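Speaker notes - Sumik, or how I stopped drowning in layers

Okay, hi everyone, thanks for coming back after lunch. (Wait for the door. Check the clicker.)
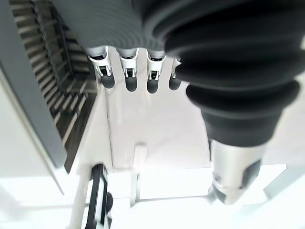
So I've been using Sumik for 14 months now, mostly on my tablet, mostly on the couch. It's a photo editor from Gevumis, and I want to talk about masks, the part I got wrong for the longest time.

My old habit was a new layer for every little thing. I had one edit with 37 layers in it! Macarena Soler opened that file on her laptop and just started laughing. She rebuilt it in 10, and hers looked better than mine.

DEMO 1 - the harbor shot from Flekinholm. Paint the sky mask with a big soft brush, flip it, and use the same mask for the water. Go slow on this one, last time I rushed and people in the back missed the flip.

If somebody asks about the auto mask: it's great on faces, bad on hair, terrible on bicycles. I still fix the edges by hand.

DEMO 2 - export. Say out loud that there are 2 save buttons and the top one flattens everything. I lost a whole Friday evening to that button.

Kevin Giraldo has the practice files on his drive - ask him at the break if the download didn't work.

Then questions. Leave the harbor file open on the screen.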